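Getting Through the Laundry Without Losing the Will to Iron

Posted January 2022 by Annick Moulin
Filed under: Laundry, Floors, Small Victories

Every household has a chair. You know the one. It was bought for sitting and has spent its working life holding sweaters that are too dirty for the closet and too clean for the wash. My sister Margaux Langlois has two of these chairs, and she has started calling the second one "the guest chair," which tells you something about how often she has guests.

What follows is a set of tips for moving clothes from the chair, the basket or the floor to somewhere they can hang with dignity. I have tested all of them on my own family, who did not ask to take part.

Sort by annoyance

Whites, colors, darks: fine, your mother was right. But once everything is dry, sort again by how much trouble each thing will give you. Towels and socks go last. They can't wrinkle in any way that matters, and they will wait for you forever. Shirts go first. A cotton shirt left in a heap for 20 minutes looks like a road map, and after an hour you may as well wash it again or take up a career in which shirts are not noticed.

Dark things deserve their own pile for a different reason. Black fabric picks up lint from anything pale within reach, and I believe it does so on purpose.
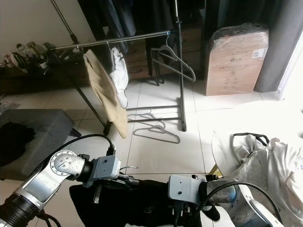

Darks on one side, lights on the other. Keep them from mingling.

For lint that has already moved in, a slightly damp rubber glove beats the sticky roller. Stroke in one direction only. Go back and forth and you'll just be giving the lint a tour.

Hang it while you're still holding it

The great lie of laundry is "I'll hang that up in a minute." Bring the hangers to the clothes before you start, a good handful of them, and the job goes twice as fast. If you have to walk to the closet for each one, you will find something interesting in the closet and we won't see you again until dinner.

For T-shirts and anything with a snug neck, put the hanger in from the bottom hem and push it up to the collar. Shoving it through the neckhole is how you get that frilly, stretched look favored by pirates. For buttoned shirts, do up the top button and one in the middle. Two buttons take 4 seconds and save an entire session with the iron.

Slippery tops slide off smooth hangers no matter how firmly you speak to them. Wrap a rubber band around each end of the hanger, or put a dab of hot glue there and let it set hard before you use it. I bought a pack of velvet ones from Losness and like them very much, though they cling so well that getting a wool sweater off one is a form of exercise.

Knits shouldn't be on a hanger by the shoulders anyway. Fold the sweater in half lengthwise, lay the hanger hook at the armpit, then fold the body over one side and the sleeves over the other. No shoulder bumps.

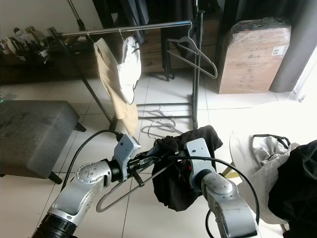 Flat surface, one garment, one hanger. A big tile floor will do nicely.

I work on the floor when the bed is covered in other laundry, so I work on the floor a lot. My back has opinions. Sylvain Lebrun, who wrote to me last June about shirt collars and has kept writing ever since, swears by a folded bath mat under the knees. He's right, and I have told him so, and now he writes even more.

Mind what you're laying it on

If the floor is going to be your worktable, it has to be clean, and pale tile will tell on you. Dry dust first, always. Mopping over dust makes a thin gray soup that settles in the grout and lives there.

For the weekly wash I use warm water with a small squirt of dish soap. Small! Too much soap leaves a film, the film catches footprints, and then you mop again with more soap. I lost most of a winter that way. Change the water when you can't see the bottom of the bucket, and go over the floor once with plain water.

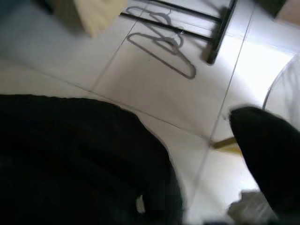

Pale tile and gray grout.

Grout wants an old toothbrush and a paste of baking soda and water. Leave the paste on for 15 minutes, scrub along the line, wipe it up. Keep vinegar off natural stone, and don't make a habit of it on grout either. If the lines still look grim after 30 minutes of honest work, put the brush down and buy a grout pen. I won't think less of you.

One last thing about hangers

Take the empties out of the closet as you empty them and keep them together at one end of the rod. Margaux says this is the only tip of mine she has ever used. The chairs are still full.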